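A thread on paper tape, pressure-sensitive tape, and why your line lifts at the corners a month after you laid it. Long one.

1/ Most complaints I read about marking tape are filed under "bad adhesive." The adhesive is usually fine. The trouble is in the surface, the stretch, or the corner.
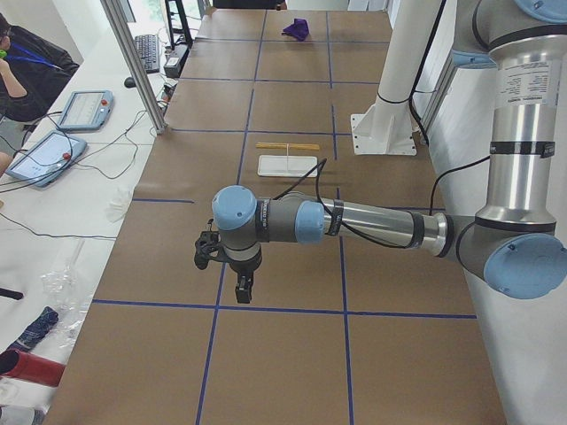
2/ Start with stretch. Any tape with a plastic backing gets longer when you pull it off the roll. Lay it while it is stretched and it spends the next few weeks trying to get short again. The ends creep inward and you see a gap at every butt joint.

3/ Fix: pull off the length you need, let it hang for a few seconds, then lay it with no tension. Your line will be a little less straight on the first try. Use a straightedge.

4/ Crepe paper tape is worse in this respect. The crinkle is there so it can go around a curve. If you flatten the crinkle out on a straight run you have used up all of its give, and it will pull back.

5/ Next, surface. Adhesives on tape are sold by peel strength on polished steel. Your surface is not polished steel. Kraft paper, raw plywood, concrete and painted drywall all give a lower number, and none of them gives the same lower number.

6/ On kraft the limit is the paper. A strong tape holds to the top fibers and the top fibers come off the sheet. Look at the back of a strip that lifted: if it is fuzzy and brown, a stronger tape will not help you. You want a softer adhesive with more contact area, so go wider and weaker.

7/ I ran Laxdal cloth tape against Stikon vinyl on the same roll of paper in January. The Laxdal took fibers every time I removed it. The Stikon came off clean for the first week and then started taking fibers too. Adhesive keeps flowing after you lay it. Removal on day one tells you very little about removal on day thirty.

8/ Humidity. Paper gets wider when the air is damp and narrower when it dries out, and it moves more across the grain than along it. Grain on roll paper runs the length of the roll. So the strips running across the sheet are the ones that ripple. If only your short lines are wrinkled, check this before you blame your hands.

9/ What I do now is unroll the paper and leave it flat overnight in the room where it will be used. Then fasten, then tape. Skipping the overnight step costs me a full redo more often than I like to admit.

10/ Pressure. It is called pressure-sensitive for a reason, and a thumb is a poor tool. A thumb presses hard in the middle of the strip and barely touches the edges, and edges are where lifting starts. A small rubber roller is cheap. Go over each line 3 times, slowly. Slow matters more than hard.

11/ Corners and crossings. Where two strips cross, the top one has to climb over the bottom one. It leaves a small tent of air on each side of the step. Dust gets in there, the tent grows, and you get a lifted edge that works its way outward.

12/ Two ways to handle it. Either cut the top strip at the crossing and butt it against the lower one, or lay it over and press into the step with the edge of a plastic card. Cutting looks cleaner. Pressing holds longer, at least for me, as there are fewer free ends.

13/ If you cut, do not cut on the paper. Lay the strip on a scrap of release liner, cut there, transfer. A blade line in kraft turns into a tear later.

14/ Temperature. Most general-purpose adhesives get stiff in a cold room and do not wet out. The tape feels stuck and has almost no contact. If the roll has been in a car or an unheated garage, bring it indoors a few hours ahead.

15/ Storage. Rolls go flat side down, in a bag, away from sun. Naken prints a shelf life on the inside of the core. Wimetti prints a batch code and nothing else, so I write the purchase month on mine with a marker. Old rolls show it first at the edges — they turn shiny and pick up lint.

16/ Cost, as someone always asks. A 500 foot roll of the cheaper vinyl goes a long way, and I throw out more tape from bad storage than from bad laying. Buying two small rolls beats one large one unless you tape every week.

17/ Removal. Pull back low and flat, close to the surface, at a steady speed. Pulling straight up loads one thin line of fibers and rips them. If it still tears, warm the strip with a hair dryer on low and try again.

18/ Still testing: whether a 2 inch strip of low-tack under the main line saves the paper. So far it saves the paper and the main line wanders. Will post the numbers when the second sheet has sat for a month.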